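Walldale Employee Share Fund: progress report to Holmgren, 4 January 2021

The fund opened in August with 117 workers signed up, against a target of 300. We had assumed that people offered a piece of the company they work for would form a line. Some did. The rest wanted to know what the catch was, and asked it in writing.

Your grant has paid for the legal drafting and six evening sessions on how dividends work — the last one ran long.
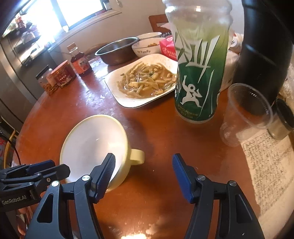
Yoon-hee Lim thinks the target was wrong from the start, and that a smaller group who have read the terms will do more for the idea than 500 who signed to be polite. She would like this noted. It is noted.

Still open: the loan terms with Griteck, who have now sent us the same draft twice, and the voting rules. Ewan Costigan has the voting rules and hopes to part with them before the next payment falls due.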